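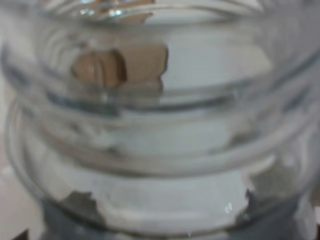

How often does the filter cartridge need replacing?
Replace it every 18 weeks, or after 580 litres.

4.2 Flushing the new cartridge
1. Close the inlet valve.
2. Fit the cartridge and turn it clockwise to the stop.
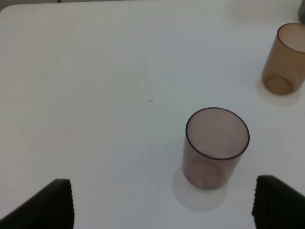

Fig. 6. Translucent cups on a white tabletop.

3. Open the valve slowly -- full pressure can unseat the seal.
4. Run 2 litres to the drain. 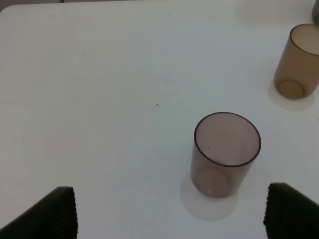 5. Check the housing for leaks.

CAUTION: Do not exceed 400 kPa at the inlet.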